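Imprimir | Enviar por correo electrónico

Apuntes de cocina: el papel de aluminio, las sobras y mi guerra con el congelador

Hola otra vez. En el boletín anterior os prometí hablar de cómo guardo las sobras y me llegaron tantos correos que casi me asusto (gracias, de verdad, los leo todos aunque tarde en contestar). Así que vamos allá, con el desorden habitual.

Todo empezó en junio, cuando se me estropeó la junta de la nevera y tuve que vaciarla entera a las siete de la tarde con un calor espantoso. Madre mía, lo que salió de ahí. Dieciséis paquetitos envueltos y ni uno con etiqueta. Había croquetas, creo, había un trozo de algo que pudo ser lomo y había una bola que mi hija propuso enterrar con honores. Me senté en el suelo de la cocina y decidí que aquello se acababa.

Mi amiga Yolanda Sotelo, con quien comparto huerto desde hace ocho años, lleva toda la vida congelando y me dio la primera regla: nada entra en el congelador sin nombre y mes. Ella usa cinta de carrocero y un lápiz de los gordos. Yo probé con rotulador y se me borró todo, de modo que ahora también voy con cinta y lápiz, y tan contenta. El mes basta, no hace falta más. Si pone «lentejas, junio» ya sé a qué atenerme.

La segunda regla es mía y me costó varios disgustos: las cosas ácidas no van envueltas en aluminio. El tomate, el escabeche, cualquier guiso con limón o vinagre, todo eso a un táper de cristal. Yo dejé una vez media lasaña tapada con papel de aluminio un par de días y aparecieron agujeritos justo donde tocaba la salsa. La lasaña fue a la basura y yo cené tostadas. 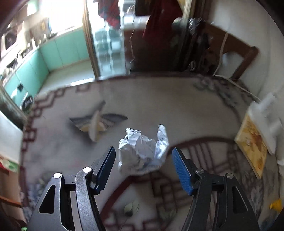 Para el pan, en cambio, sigo envolviendo. Hago una hogaza grande cada semana, la corto en rebanadas cuando está fría del todo (¡del todo!, que si no se forma escarcha) y la guardo en grupos de cuatro, primero en papel de horno y luego bien apretada en aluminio. Va del congelador al tostador sin pasar por ningún sitio. Mi marido dice que sabe igual que la recién hecha, y aunque exagera yo le dejo.

Luego está el asunto de las porciones. Durante años congelé el caldo en recipientes enormes, y claro, para una sopa de dos personas tenía que descongelar una bañera. Ahora lo reparto en vasos de unos 155 mililitros, que es lo que le cabe a la taza vieja que uso de medida. Con dos vasos hago un arroz pequeño y con uno alegro una salsa. Las hierbas las pico y las cubro de aceite en una cubitera, y el perejil así me aguanta muy digno, cosa que suelto en la nevera no hace nunca.

Me preguntaba Thanakorn Chantharasri, lector que nos escribe desde hace tiempo y que cocina un curry verde que ya quisiera yo, si la leche de coco abierta se puede congelar. Pues sí, Thanakorn, yo lo hago. Se separa un poco al descongelar y queda fea, pero en cuanto la calientas removiendo vuelve a su ser. Para un postre frío no la usaría. Para el curry, sin miedo.

También me habéis preguntado qué hago con el aluminio usado. Si está limpio lo aliso con la mano y lo vuelvo a usar, como hacía mi madre, que tenía un cajón entero de hojas dobladas. Si tiene restos que salen con un poco de agua, lo lavo. Y cuando ya no da más de sí, junto varios trozos, los aprieto en una bola grande y al contenedor de envases. Mirad, eso sí, lo que pide vuestro ayuntamiento, porque mi prima vive a dos pueblos del mío y allí lo explican de otra manera.

Lo que todavía no he resuelto es el arroz cocido. A mí me queda seco siempre, le ponga lo que le ponga. Si alguien tiene un truco, que me lo mande y lo pruebo para la próxima. Yo entretanto sigo con las albóndigas, que las hago de treinta en treinta y las congelo sueltas en una bandeja antes de meterlas en la bolsa.

¡Un abrazo y hasta el próximo boletín!

Imprimir | Enviar por correo electrónico

Artículos relacionados
Caldo de verduras con lo que queda en el cajón
Pan de hogaza para impacientes
Cuatro cenas con un bote de garbanzos
Mermelada de ciruela con poco azúcar
El huerto de Yolanda: calabacines para todo el barrio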